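March 6, 2022. Teleop in the sim, Clornon task set

Spent the morning steering the gripper through the kitchen scene by hand controller and got 19 usable demos out of it, which would be more impressive if the plan hadn't said 20. The last one I drove straight into a wall, slowly and with confidence. Deleted.

Wrist view is still the hard part. Close to a corner everything goes flat gray and depth is a matter of opinion. I caught myself leaning sideways in my chair to see around a finger. The renderer was unmoved.

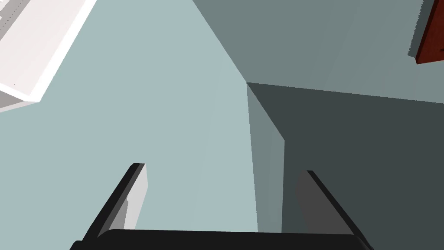 Changed the translation scale from 1:1 to 1:2 after that and my approaches got a lot less jerky. Rotation left alone. Anyone using the Podaretti controller: press the clutch before you scratch your nose.

Trimmed the idle starts too. Demo 7 went from 588 steps to 572, so apparently I think for 16 steps before doing anything. Policy doesn't need to learn that from me.

Still to do: redo the missing demo, try a second light in the scene, find out why the Staletix logger drops the gripper state on reset. It did this in November too and I wrote "fixed" next to it.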